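Clearing and Cleaning a Shared Work Table

Workshop tips, updated 27th July

A white table top shows every mark, and a shared one collects papers, cups and offcuts faster than a private bench. The routine below takes little time if it is done in the same order each day.

1. Liquids first
Remove cups and bottles before touching any paper. Carry them straight to the sink. A clear plastic cup is easy to miss on a white surface and easy to knock with a sleeve.

2. Papers
Close booklets and square loose sheets into one stack. Instructions in current use stay on the table; everything else goes in a tray. Marion Rankin files hers by machine, which works well up to 38 documents. Beyond that, use a labeled binder.

3. Small tools
Pencils roll. Keep a shallow dish for them, at least two inches in from the edge. On a table with rounded edges there is no lip to stop anything.

4. Wiping
Use a damp microfiber cloth with a drop of dish soap. Work from the center outward, then follow the curved edge in one pass. Dry with a second cloth. Graphite smears come off with a white eraser; do not use scouring powder on a glossy finish.

5. Under the table
Store a cardboard box directly under a corner, close to the leg, where feet do not reach. Lift it when mopping. Damp cardboard softens at the base and can give way when picked up.
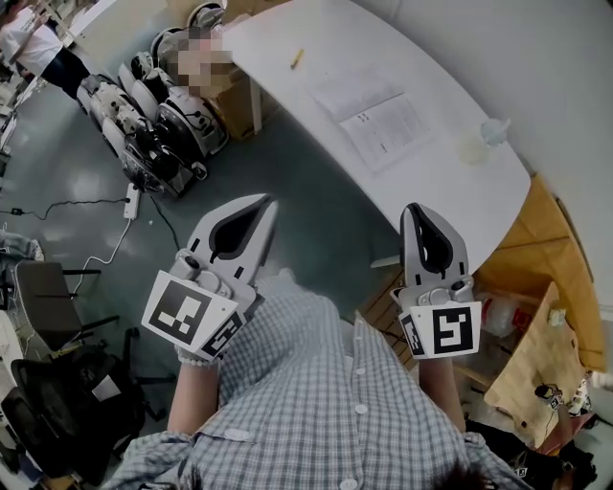 6. Floor and cables
Sweep toward the open side of the room. Coil slack cable loosely and fasten it with hook-and-loop strips. Leave a clear walkway along at least one long side of the table.

Replacing leg pads
Felt pads wear flat and start to collect grit. Check them in May and replace all of them together so the table stays level. Wipe the foot of each leg with rubbing alcohol and let it dry before pressing the new pad on.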